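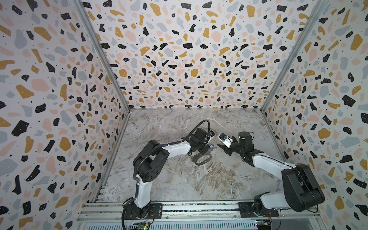
Frequently asked questions: the export permit desk

Who needs a permit?
Every company that sends listed military goods out of Stornari needs one, also when the goods are only leaving for repair and will come back. The list of goods has 383 entries. If your product is close to an entry but you are not sure, please write to us before you sign the contract.

We only sell spare parts. Are we included?
Yes, if the part was designed for a listed system. A normal bolt or cable that anyone can buy is free from the permit.

How long does it take?
For allied buyers it takes up to 6 weeks. For other buyers the foreign ministry must also give its opinion, and we cannot promise a date. Please do not book transport until you hold the paper.

What does it cost?
The fee is 191 crowns for each application. It is not returned if the answer is no. 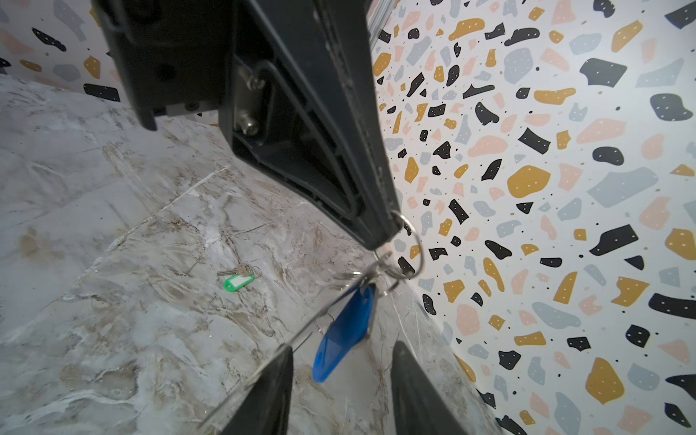
Blue key tag, close view

What is an end-user certificate?
It is a signed statement from the buyer's government. It says who will use the goods and that they will not be passed to a third country without our consent. We need the original – a scan is good enough only to open the file.

Can my buyer resell the goods later?
Only with a new consent. The Durow radar contract was signed before the present rules, so it follows its own annex. Questions about it go to Muchen Jiang.

Did the rules change for air defense systems?
Yes. Since July, complete launchers and their radars are decided by the cabinet. Applications for them still come in through our desk, on the same form as before.

My application was refused. What can I do?
You have the right to ask for a review within one month. Send a letter to Nele Cuypers, review office, Koval building, second floor. Write your file number on the first page. New documents are allowed, but a new buyer means a new application.

Do I have to keep records?
Yes, also for goods sold back in 2000 if the contract is still running. Inspectors may ask for shipping papers and for the serial numbers.

Last updated January 16, 2025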